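Visit report: Iltine teaching workshop, Edbridge
Sep 26, 2022

Iltine opened its Edbridge workshop to outside visitors for one afternoon. I went on behalf of the Dalside automation group, which is looking at small arms for light handling work. The purpose of the visit was to see how operators show a task to an arm, and how much of what they show ends up being used.

Iltine teaches in two ways. In the first, the operator takes hold of the arm and moves it through the task while the joint positions are recorded. In the second, the operator moves a small leader arm and a follower arm copies it. The first method needs less equipment and suits single movements such as pressing or sliding. The second keeps the operator's hands out of the camera view, which matters when the recordings are used to train a model on images as well as joint positions.

The current task is flower handling: pick up a cut tulip by the stem and place it in a vase of the right colour. Stems bend, leaves catch on the fingers and clear glass is hard for a camera to read. The set stands at 581 recorded attempts, begun in June. Each attempt lasts 20 seconds or less, and anything longer is discarded at the bench.

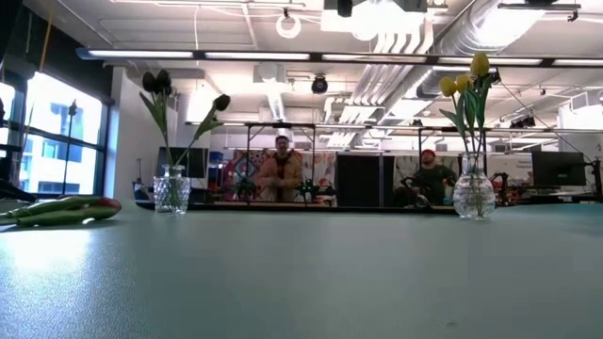 Does the operator need to know how to program?
Only the person who sets up the recording software does. Operators are given a short practice period on the arms and then record on their own.

Failed attempts are kept in a separate folder and labelled with the point of failure. The staff were open about the weak spots. Drops during the turn from flat to upright are the most common fault, followed by stems that meet the rim of the vase and fold. Recordings made by a new operator tend to be slow and full of pauses, and a model trained on them copies the pauses.

The recording software is Vanags, version 2. It logs joint positions and camera images against a single clock. Export to other formats is possible but slow, and we were told to allow for that in any shared work.

Two points for Dalside. The leader and follower method fits our parts better than hand guiding, as our fixtures leave little space for an operator's arm. We should also settle the labels for failed attempts before recording starts. Iltine changed theirs part way through and had to go back over the early files.

The request for a loan pair of arms has been filed under reference 2053.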